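Payer au marché de Clustano : ce qui change pour les clients et les exposants

Depuis le début du mois, les étals du marché couvert acceptent presque tous la carte, y compris pour les petits achats. Jusqu'ici, chaque exposant faisait comme il voulait, et beaucoup imposaient un minimum de 5 euros. Le distributeur de la place Bowen étant souvent vide le samedi matin, les clients repartaient parfois avec la moitié de leur liste.

L'association des exposants a donc négocié un contrat groupé avec Gikum, qui fournit les terminaux. Sur les 33 commerces inscrits, deux ont préféré rester aux espèces pour l'instant : le rémouleur et le vendeur de livres d'occasion. Ils l'indiquent sur une ardoise à l'entrée de leur stand.

Le minimum d'achat disparaît partout ailleurs. On peut régler un bouquet de persil par carte, et personne ne doit vous facturer de supplément pour cela. Si le cas se présente, gardez le ticket et passez au bureau du marché, ouvert jusqu'à midi.

Côté exposants, la location du terminal est comprise dans la cotisation. La commission est prélevée une fois par mois et figure sur un relevé séparé. Catrin Parry, qui tient la fromagerie au fond de l'allée centrale, a essayé le système pendant l'été. « Le plus long, c'était de rentrer les articles. J'ai laissé tomber les noms et je tape le prix au kilo. » Elle conseille aussi de charger l'appareil la veille, les prises de l'allée centrale étant déjà prises par les vitrines réfrigérées.

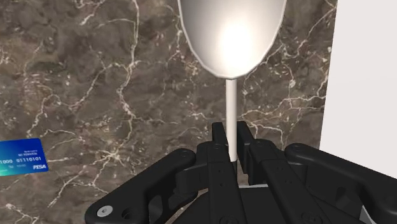
Les objets trouvés suivent désormais une procédure un peu plus stricte, et c'est surtout la carte bancaire qui nous occupe. On la sort, on la pose pour attraper son sac, puis on passe à l'étal suivant. Une carte bleue laissée à plat sur un marbre sombre, à côté d'un grand ustensile, se remarque encore assez bien ; glissée sous un cageot, elle peut y rester jusqu'au nettoyage du soir. Les exposants doivent remettre toute carte oubliée au bureau avant la fermeture. Elle y est conservée sous enveloppe jusqu'au lundi, puis transmise à la mairie. Pour la récupérer, il faut présenter une pièce d'identité au même nom. Dans le doute, faites opposition sans attendre, le bureau ne pouvant pas vous répondre l'après-midi.

Quelques questions reviennent souvent. Les titres-restaurant au format carte sont acceptés chez les traiteurs et au comptoir à soupes, dans les limites habituelles. Les chèques ne le sont plus, sauf pour les commandes de fin d'année passées auprès du boucher et du poissonnier. Les bons d'achat Grurine distribués par la commune restent valables jusqu'à leur date d'expiration, mais on ne rend pas la monnaie dessus.

Les espèces gardent évidemment leur place. Les commerçants demandent seulement d'éviter les gros billets avant neuf heures, quand les caisses sont à peine garnies.

Le prochain point avec Gikum est prévu en octobre. Les exposants qui rencontrent des coupures de réseau, notamment près de l'entrée nord, peuvent noter l'heure et le numéro de leur terminal sur la feuille affichée au bureau.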